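Consistency of Interpretation in Three-Card Tarot Readings
Project report, Valdir Lacerda and Silvana Bittencourt

1. Aim

The project tested whether readers with similar training give similar interpretations of the same three-card spread. Most handbooks assign each card a fixed set of keywords, but readers are told to adjust these by position and by neighboring cards. We wanted to measure how much room that leaves.

2. Method

We recruited 18 readers through the Cerka study circle. Each received the same 23 spreads by mail, with position labels (past, present, future) and no question attached. Readings were written, with no time limit. We split the text into single statements, which gave 3,307 statements after duplicates within a reading were removed. Both authors coded every statement by theme – money, family, health, work, travel or other – and settled disagreements by discussion.

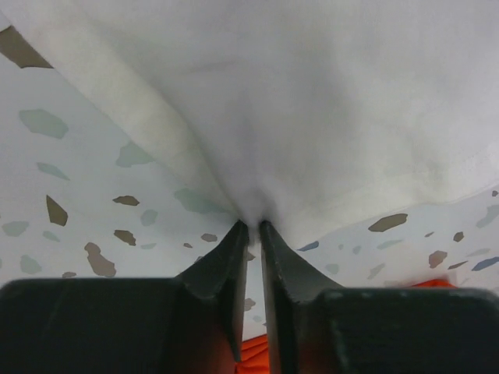

Does a reversed card lower agreement between readers?

It does, and the effect was strongest when the reversed card stood in the present position. Some readers took a reversal as the opposite of the upright meaning, others as a delay or weakening of it, and 3 ignored reversals entirely.

3. Results

Agreement was highest for spreads with two or more court cards, which most readers treated as people in the sitter's life. It was lowest for spreads made up only of Major Arcana. The Burker keyword list predicted the theme of the first statement well but did poorly on later ones, where readers began to link cards.

4. Limits

All readers came from one circle and had used the same handbook. The coding scheme has no category for spiritual advice, so those statements went under "other".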